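Gripper stops above the bowl and planner reports "no valid grasp"
Posted in: Motion planning and perception
Tags: grasping, segmentation, depth, tabletop

Myroslav Ivanyshyn
20th June

Hello everyone. I am working on bowl picking with one arm and a fixed camera at the side of the table. The segmentation runs on every new depth cloud, then the grasp sampler makes candidates on the rim, then the planner takes the best one. We use Resero for the sampler, version 4, with default parameters except the table height.

My problem is with the orange bowl. The arm goes to the pre-grasp pose over the table, and there it stays. The log says "no valid grasp" and after 700 ms it gives a timeout. With a mug the same code works well.

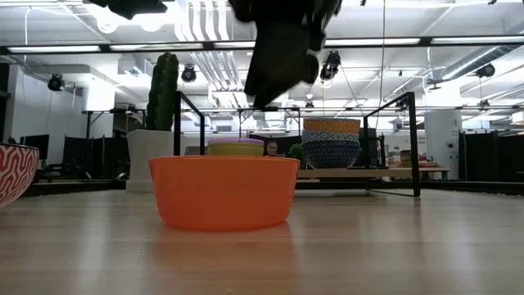
I looked at the segments in the viewer and I noticed two things. The orange bowl and the small stack behind it become one object, with one common center which is somewhere between them. Also there are points under the table surface, in front of the bowl. I tried to make the cluster distance smaller, but then the orange rim breaks into several pieces.

Is it better to solve this in the segmentation or in the sampler? I would prefer not to train a new network for it.

Pylyp Lytvynenko

I had almost the same in February, so I write what I did.

The points under the table come from the reflection. A smooth table top shows the bowl a second time, and stereo matching gives it a depth like it was a real thing below the surface. Fit the table plane first and delete everything under it, before clustering. In your order of steps the clustering sees these points, and they pull the center down. Probably your sampler then puts the fingers in collision with the table and rejects all candidates.

For the joined bowls, do not use distance only. Add the color to the distance function with a small weight. Orange against purple and yellow-green is an easy case. I began with weight 0.2 and increased it until the two objects were separated. Then you can put your cluster distance back to the old value and the rim should stay in one piece.

One more check: print the reject reason for each candidate. In my case 41 were rejected for table collision and only a few for reachability, and after that I knew where to look.

Vakulenko

just move the bowls apart

Tukesura

Moving them apart is fine for a test, but then he has the same error again with the next stack. I agree with Pylyp about the plane. Please check also that the plane is fitted only inside the table area. If you take the full cloud, the shelf board and the worktable behind can win in RANSAC, and your height will jump between runs.

Myroslav Ivanyshyn

Thank you, I have changed the order of the steps and the points under the table are gone. The color weight I will try next, and I will write the value here.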